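Laundry corner: the great sports kit sort-out

Hello again, and thank you for all the lovely replies to last month's piece on airing cupboards (I really had no idea so many of you felt so strongly about shelf liners!). December always seems to be the month when the sports kit gets the better of us at Salgado House, what with muddy pitches and short afternoons, and so this time I thought we would have a good long natter about shorts.

My own rule, for what it's worth, is to do the sorting sitting down. I tip the clean things out somewhere soft and take my time over them, with a cup of tea if I can manage it. Coloured shorts with pale trim want a cool wash, turned inside out, and they do much better without the tumble dryer, which is so hard on elastic. Printed numbers and lettering should never meet a hot iron directly, so lay a tea towel over them first and press gently.

Folding is easy once you have the knack. Lay one leg over the other, smooth the waistband flat with your palm, then bring the hem up to meet it. Red ones with white trim, like the pair on the grey cushion, look ever so smart in a drawer once they have been done.

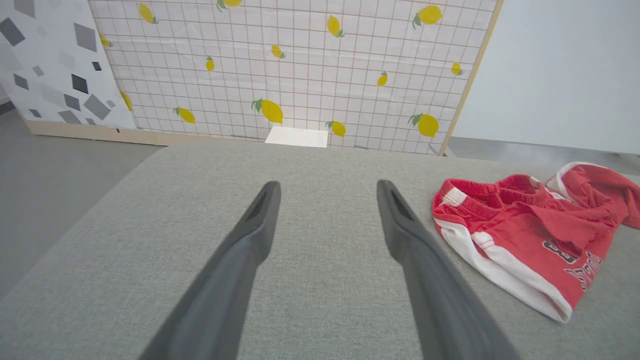

Kit swap dates

Our next swap is on 12/2/18 in the Stinov Room. Bring up to 5 items each, washed please, and do come early if you are after the smaller sizes!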